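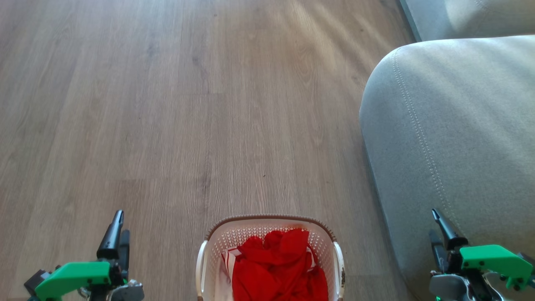

Can I change a program's country of origin after the entry has been paid for?

Only until the entry is locked for eligibility review. After that the field goes gray and you have to file a correction request, covered in section 4.

Section 4. Eligibility and country of origin
Prultodano Entry Desk, entrant's guide

Read this section before you type anything into the form. The sales page for Prultodano says an entry can be finished in a single sitting. Maybe so, if your show has one producer, one broadcaster and a contract you can find. Most co-productions don't look like that.

4.1 Setting the country of origin

1. Open your entry and choose Eligibility.
2. Under Producing Companies, add every company that holds a share of the program. Use the legal name from the contract. The on-screen credit is often different.
3. Enter each company's share. The form accepts totals that don't add up to 100 percent and will even show a green check mark next to them. Add them up yourself.
4. Click Suggest Country. The system picks the country of the company with the largest share.
5. Compare the suggestion with the rules of the competition you are entering. Some go by where the money came from, others by where the program first aired. The button knows nothing about either.
6. Choose Confirm or Override. If you override, upload the page of the contract that backs you up.

Note: If two companies hold equal shares, Suggest Country takes whichever was typed in first. We asked Phelan, who built the module, whether this was intended and were told it was "expected behavior." Draw your own conclusions.

Caution: Confirm applies to all seasons linked to the entry. There is no warning.

4.2 First broadcast date

1. Enter the date the program first aired or streamed anywhere, including festivals if your competition counts them.
2. Select the time zone. The default is the one on your computer, which is rarely the one you want.
3. Attach proof. A schedule page or a signed letter from the broadcaster will do. Press releases are accepted by the upload box and then tend to be turned down by reviewers.

4.3 Correcting a locked entry

1. Go to Entry History and choose Request Correction.
2. Pick the field, type the new value and give a reason in 20 words or more. The counter treats a hyphenated word as one.
3. Submit, then save the confirmation number somewhere outside the system.
4. Check the status again after 2 business days. The automatic email is described as instant. Valdis Lūse on our support desk suggests not waiting for it.

Note: You get 4 corrections per entry. A request you withdraw still uses one up.

Caution: Do not open a second entry to get around a lock. The duplicate check compares titles and will freeze both, paid or not.

4.4 Import from Brornach

If your company keeps its catalog in Brornach, you can pull the eligibility fields across with Import. Check every date afterward. Day and month have been known to swap, and an April premiere can land in a different awards year.

Section revised by Freya Haworth, Tuesday, July 22, 2025.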